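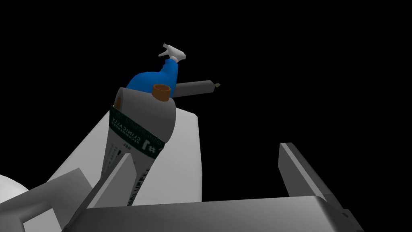 Questions about recording demonstrations – Civell help pages

What is a demonstration?
It is one complete run of a task, done by you with the hand controller. Civell saves the movement of the arm, the opening of the gripper and the view of the wrist camera. The robot later learns from many such runs.

Must I have a real robot to begin?
No. You can record in Kubo, our simulator, with the same controller. Many users first do their practice there and move to the real arm later.

How many demonstrations do I need?
For one object in a fixed place, 61 was enough in our own test. For a mixed group of household things, like tubes and spray bottles, please plan for 1,000 or more. If the objects also change their place every time, 2,000 is a better number.

Can I guide the arm by hand instead?
Yes, if your arm supports free movement. Choose "Hand guiding" in the Trirna panel before you start. Please keep your fingers away from the gripper, and hold the arm behind the wrist – otherwise your hand will be in the recording.

The wrist view is black behind the objects. Is it an error?
Usually not. Kubo scenes have no walls when no room is loaded. Open Scene, then Room, and choose one. We recommend to do this before a long session.

I dropped the object. Should I delete the run?
If you picked it up again and finished the task, keep it. Mark it as "recovered". If you stopped in the middle, delete it.

Can two people record for the same task?
Yes, up to 4 operators can share one task. They should agree first from which side to grasp, for example a tube by its body and not by its cap.

Where are my files?
In the Lustbridge folder of your account. Runs recorded before the April update are in the old format and must be converted one time. The converter will be available until 14th October.

Why does the arm move later than my hand?
A small delay is normal. If it disturbs you, lower the camera quality in Trirna and use a cable – wireless is often the cause.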